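Ticket 1285: Floral print panel pulling out of line at the plain border
Reading time: 5 min

Status: closed, with one open note
Queue: Soft furnishings, returns and rework
Product: Skoddale bed cover, off-white, printed center with plain side panel
Supplier of printed cloth: Flerden
Reported by: Delley store, linen counter

Summary

Customer returned a Skoddale cover after the third wash. Complaint as entered at the counter: "The flowers side has gone wavy and the plain side hasn't." Store staff confirmed the fault on a flat table and opened this ticket. A second cover from the same delivery was pulled from stock, unwashed, for comparison.

Symptoms

- Printed cloth ripples along the seam when the cover is laid flat.
- Plain panel lies flat on its own but is dragged into a shallow curve by the seam.
- Soft creases run diagonally out of the printed area and do not press out fully.
- Stitching is intact. No skipped or broken stitches found over the full length.

The unwashed cover shows none of the above.

Checks

Check 1: wash temperature. Customer states warm wash, low tumble. Care label allows both. Ran the unwashed cover on the same program at the Staniforth workroom. Slight ripple after the first cycle, clear ripple after the second. Customer handling ruled out.

Check 2: thread. Suspected the seam thread was shrinking and gathering both cloths. Cut a length of thread from the spare hem allowance, washed it, measured it before and after. No change that could be read on a steel rule. Thread ruled out.

Check 3: cloth. Opened the side seam on the returned cover for a length of 78 cm and let both edges relax overnight. The plain edge came up shorter than the printed edge by 6 mm. The two were cut to equal length at the workroom, so the plain panel has shrunk more than the print. This reverses what the store assumed, which was that the printed side had stretched.

Check 4: grain. Pulled a thread from each piece. Plain panel was cut on the straight grain. Printed piece was off grain by a small amount, enough to explain why the creases run at a slant and not square to the seam. Minor cause only.

Cause

Plain cloth was not pre-washed before cutting. The work sheet calls for pre-washing both cloths. The box for the plain cloth was left blank on the sheet for this run, and the run went through anyway. Number of covers in the run: 41.

Fix tried first (did not hold)

Steamed the plain panel under light tension and pinned it out to the length of the printed edge. Looked correct when dry. After one more wash the ripple came back in the same place. Do not use this method on returns.

Fix that held

1. Unpick the side seam completely. Leave the hem corners until last, as they hold the piece square while you work.
2. Wash both pieces once more, separately, on the warm program. Dry flat. Do not hang the printed piece by its corner.
3. Press both pieces from the back. Use a press cloth on the printed side. Work out from the seam edge toward the middle of the print, and press any slanting crease along its length.
4. Lay the pieces side by side, face up, with the edges to be joined touching. Check that the print ends cleanly at the edge. Motifs are cut through by the seam on this design, so a sprig that stops short at the join is normal and is not to be logged as a fault.

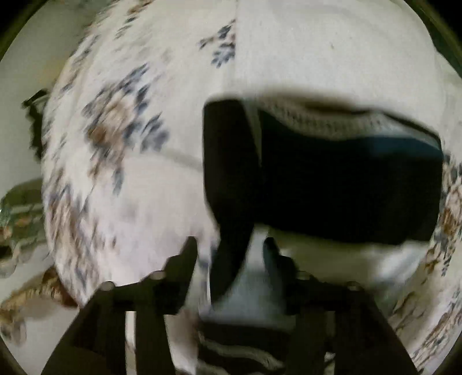
5. Trim the printed edge to match the plain edge. Take the whole difference off one end. Splitting it between both ends puts the corners out.
6. Pin every hand's width, join with a plain seam, finish the raw edges together, and press toward the printed side.
7. Re-hem the trimmed end only.

Result

Returned cover reworked with steps 1 to 7 and washed twice. Lies flat. Finished length is a little under the label size but inside the allowance. Stock cover reworked the same way, same result. Customer collected on Saturday and accepted the repair.

Follow-up

- Remaining covers from the run held at Staniforth. Rework before release.
- Work sheet changed: cutting cannot be signed off with a pre-wash box blank.
- Flerden informed that the printed cloth was not the main cause. Off-grain cutting was ours.

Open note

Small brown specks can occur in the weave of the off-white plain cloth. Spot test on one offcut: mark did not lift with water or mild soap. Probably seed fleck in the yarn. Left in place. Open a separate ticket if a customer raises it.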